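Progress report to the funder, second reporting period
Wurnham Household Storage and Layout Project
Submitted 2 December 2020

1. Scope of this report

The report covers work completed at the Wurnham site since the February report, against the schedule of deliverables in the funding agreement. The project has two parts: the sorting and cataloguing of donated kitchen and dining goods, and the preparation of standard bench layouts for use in the training kitchen. Financial statements are supplied separately.

2. Cataloguing

At the close of the period 269 items had been entered in the register. Of these, 243 are in serviceable condition and have been assigned a shelf location. The remaining items are chipped, warped or missing parts and are held in a crate by the loading door pending a decision under item 6.

The register records category, colour, largest dimension and storage position for each item. Weight was dropped as a field early in the period. The bench scale could not be calibrated below the range of most dishware, and the figures collected were of no practical value. Existing weight entries have been left in the file but are greyed out.

Category names have been revised once. "Serving" previously included trays, boards and baskets without distinction. Boards now form a separate category, as they are used in the layouts both as work surfaces and as lids or shelves, and retrieving them under one heading saves time at set-up.

3. Bench layouts

The agreement calls for 22 layouts by the end of the funding term. To date, 18 have been set out, checked and written up. Each layout is confined to one bench and combines drying, display and storage items in an arrangement that a trainee can clear and reset without assistance. Two sets of matting are in rotation, supplied by Bumow under the standing order, and replacement mats have been received without defect.

Layouts are built on three rules carried over from the pilot at Doolan. Plates are racked on edge, one to a slot. Flat ware with a rim is used for food items, including imitation produce, so that nothing round can travel across the bench. Height is gained by using the tops of baskets. The third rule has required the most adjustment. A fabric-sided basket gives under load unless the board across it bears on the frame, and boards shorter than the basket opening have been withdrawn from this use.

The rack, tray and basket layout brings all three rules together on a brown mat over the white table. It has a light wooden rack with a pale blue and a pale yellow plate, a dark brown wicker tray for the corn, and a board across the grid-patterned basket to carry the tall white canister.

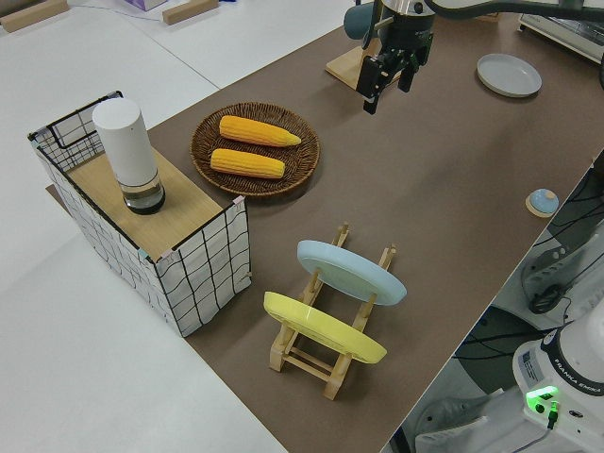

Drostivik, responding on the draft of this section, asked that the board on the basket be reconsidered. A tall item on a raised shelf is the first thing a trainee will knock with an elbow, the response said, and the canister could go on the table with the board left off entirely. It added that the plate racking was sound and should be kept as the standard for all dishware layouts.

The comment is accepted in part. The raised shelf will be retained in the layouts intended for experienced groups, with the tall item placed toward the middle of the board. In the introductory layouts the shelf will carry low items only. The written set-up sheets will be amended accordingly and reissued under the same sheet numbers with a revision letter.

4. Condition of equipment

Wooden racks are holding up well. Two were found with pegs loose in their sockets; both were re-glued and returned to use. Wicker trays shed small fragments at the rim and are brushed out before each reset. Hot water is not used on them.

Printed fabric baskets mark easily. Sponge cleaning with a neutral detergent has been adequate for dust and light grease, but one basket with a dye stain has been moved to dry-goods storage at the back of the room.

5. Variations from plan

The second storage bay was to have been shelved in this period. Delivery of the uprights was delayed by around 22 days and the bay is at present only partly fitted. Items allocated to it are stacked in labelled cartons along the west wall — an arrangement that meets the aisle clearance requirement but slows retrieval. No change to the total budget is sought.

6. Matters for decision

Approval is requested to dispose of unserviceable items through the municipal transfer station. Approval is also requested to move the unspent portion of the printing line to shelving hardware.

7. Work in the next period

Completion of the remaining layouts, fitting of the second bay, and transfer of cartoned items to their assigned shelves. The register will be reissued once the transfer is finished, with the revised category list attached as a schedule.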